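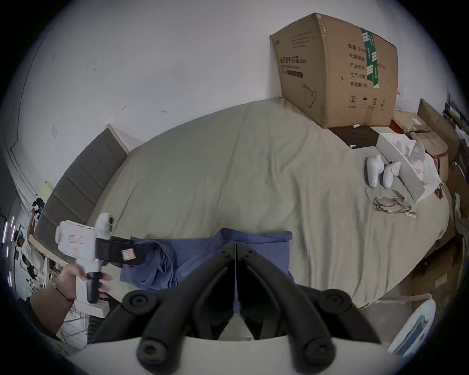

When we moved from Štefanec to Ravbridge, my husband's cousin told me that the bedroom is the first room you must finish, so you can sleep well and do the rest slowly. We did the opposite. The kitchen was ready after four days, the bathroom after a week, and the bedroom became the place where every box went that had no other place. It is June now and we have lived in this apartment since the winter. So I decided to write down how I am emptying this room, mostly for myself, but maybe it is useful for somebody who also sleeps next to cardboard.

I should say first that I am not a minimalist. I have tried to read those books and I always become a little angry in the second chapter. I like to have things. I only want to know where they are.

My method is simple. I carry one group of things to the bed, I close the door, and I don't leave until everything on the bed has an answer. The bed is good for this work because in the evening you need it back. With a table you can say "tomorrow" for three weeks. With a bed you can say it until eleven o'clock at night and then you have to move everything to the floor in the dark, which I did two times in the beginning and not again.

The largest thing I took this time was the mask carton. It is a brown shipping carton with Chinese printing for medical protective masks, and the side says quantity 2400. We never had so many masks! I got the carton empty when the small office where I worked was cleaning its storage room, and it moved with us full of winter blankets. The flaps are worn and a bit bent now, but the walls are still strong. I have bought moving boxes from a shop that were much weaker than this one, and I paid for them.

I like also the umbrella symbol near the bottom. I know it means to keep the box dry, but when I was packing I used it as my own sign: umbrella box is blankets, all others are not blankets. My husband wrote long lists on his boxes with a marker, with numbers, and a notebook that belonged to the numbers. The notebook was packed in one of the boxes. I will not say more about it.

So what to do with a carton of this size. I had three ideas. The first was to cut it flat and bring it down to the paper container, together with the other flattened ones. There is still a whole pile of cartons and packaging against the wall beyond the bed, with papers and a red strap in between, and it is time that this pile goes away. The second was to keep it for the next move, but I don't want a next move. The third was to use it for the blankets again, on top of the wardrobe, and this is what I chose. I measured the space and it fits with two fingers left over. The printed side will look to the wall. Maybe in autumn I will cover it with some fabric, or maybe I will stop seeing it, as it happens with most things on top of a wardrobe.

Then there were the small things. I find small things much harder than big things, and I think many people have the same experience. A carton you can decide in one minute. A little white piece of something that was in a drawer in the old apartment needs half an hour, because you must first remember what it is, and then ask your husband, and then he says "don't throw it, it is important," and he also doesn't know what it is. For these pieces I now have one jar. The rule of the jar is that if we don't look for a piece before the new year, it goes. I started the jar in the spring and so far we have looked for one thing only, a key for the radiator, and it was not in the jar.

The two white controllers have a better answer. They were living in different rooms, and each time one was found, the other was gone. From now they stay side by side in the upper drawer of the night table, in a shallow tray. I put the tray there first and then the controllers, and I recommend this order. Before, I always put things "for now" in a drawer and planned to buy the tray later, and after a month the drawer was full and no tray could enter.

About white boxes with white packaging inside I have to confess something. I keep them. I keep the box of every device we buy, with the inside parts, all the shaped pieces and the little papers. My mother kept them too, on top of the cupboard in the hall in Derkodow, and she had boxes for machines that died before I went to school. I have made a new rule here as well: the box stays as long as the warranty is valid, and then I look at it one more time. If I open it and there is only packaging inside, it goes. If there is a cable inside, the cable goes to the cable bag and the box goes anyway. I tried this rule with one shelf and won enough place for all our towels.

My glasses were also on the bed, the round ones with gold rims. I take them off when I read small letters near to my face, for example on a carton, and then I put them down wherever I am. It is a bad habit and on a bed it is a dangerous one, as the wire is very thin. I already sat once on the pair before this one. The optician in Stillell bent them back, but they were never straight again and for a year I had one eyebrow higher than the other in all photographs. So this is my new point number one, before any sorting: glasses in the case, case on the windowsill.

I want to write also a few words about the bed itself, since two readers asked about it after my last post about the move. It has the tall gray headboard with the vertical padded panels and a light wood trim on the top. I wanted it very much and my husband thought that it was too tall for the room. He was a little bit right. But it is very comfortable for reading, and the wood trim is easy to wipe. The padding takes more work. Dust sits in the lines between the panels, and the normal head of the vacuum cleaner doesn't reach there. I use the narrow one, from the top to the bottom, one line after another, when I change the sheets. With pets you would have to do it more often, I think.

The sheet is the pale gray-green one. I don't iron sheets and you can see it. I bought two in this color, and I am glad that I did, because it goes with the gray better than white does. White looked to me like a hospital. If you do your sorting on the bed as I do, put an old sheet on it first, or do it on the day when you anyway change the bedding. Cartons that stood on the floor of a moving truck are not clean on the bottom, even when they look clean. I learned to wipe them before, with a cloth that is only a little damp, and let them stand a while.

What is left now is the pile by the wall. I want to take it in parts. First the flattened cartons, tied together with string, as many as I can carry down the stairs at one time. Then the papers, which I must read before I throw them, and I am a slow reader when it is about insurance. The strap I keep, a good strap is always needed.

After that I would like to put a chair in that corner. I have seen one in the second-hand shop near the bridge, with low arms and green cushions, and I go there to check if it is still there. Last time it was. My husband says that a chair in a bedroom is only a place for clothes. We will see about that when there is a floor for it to stand on.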